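Consejos para el hogar: cuidado de la ropa de cama con la pinza manual Clika

Sección de consejos prácticos. Actualizado en abril de 2023

El servicio de asistencia doméstica de Durán ofrece a sus abonados el préstamo de la pinza manual Clika, fabricada por Nikthorpe. Se trata de la misma pinza de dos dedos que el fabricante monta en sus brazos automáticos para lavandería, adaptada aquí a un mango. Esta página recoge las recomendaciones de uso en el dormitorio y las condiciones vigentes del servicio.

Antes de empezar

Retire de la cama cojines, cargadores y cualquier objeto rígido. Extienda la sábana o el edredón claro hasta que quede razonablemente liso; sobre una superficie muy arrugada, los dedos tienden a recoger las dos telas a la vez. Compruebe que las almohadillas interiores estén limpias. Basta un paño apenas humedecido, sin disolventes ni suavizante.

Las prendas oscuras que destiñen no deben dejarse sobre ropa de cama blanca si aún conservan humedad. Conviene lavarlas aparte las primeras veces y secarlas por completo antes de clasificarlas.

Cómo levantar una prenda amontonada

Acerque la pinza desde arriba, con los dedos abiertos, y busque el pliegue más alto del montón. Cierre despacio. Cuando la prenda descansa sobre otra tela, lo habitual es que el borde inferior quede atrapado; en ese caso abra de nuevo, desplace la pinza unos centímetros hacia el centro y repita el cierre.

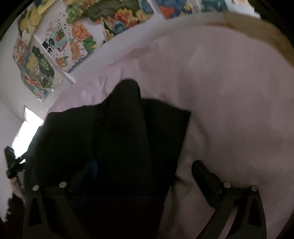

Una vez sujeta la prenda, levántela en vertical hasta separarla de la cama y solo entonces trasládela al cesto. El arrastre lateral desgasta el tejido y deja pelusa en el edredón. Los géneros de punto requieren un cierre más suave que el algodón tupido, y las prendas con cremallera deben tomarse siempre por el lado opuesto a esta.

La luz influye más de lo que suele suponerse. Las telas negras sobre fondo claro se distinguen bien de día, pero sus pliegues se pierden en cuanto la propia mano les hace sombra. Se recomienda trabajar con la ventana a un lado.

Mantenimiento

Las almohadillas admiten unos 4000 cierres. Después pierden agarre y procede solicitar el recambio — referencia 946 —, que los abonados reciben sin cargo. Los tornillos de los dedos no deben apretarse en casa: la holgura viene ajustada de fábrica.

Condiciones del servicio

El préstamo mensual tiene un precio de 70 euros e incluye entrega, recogida y una sesión de orientación en el domicilio. La compra del equipo asciende a 124 euros, con el mango y un juego de almohadillas. El maletín Cimmont se vende por separado y estará disponible a partir de mayo.

Las solicitudes se tramitan en el mostrador de Durán o mediante el formulario de abonados. Para devolver el equipo es preciso presentar el justificante de entrega.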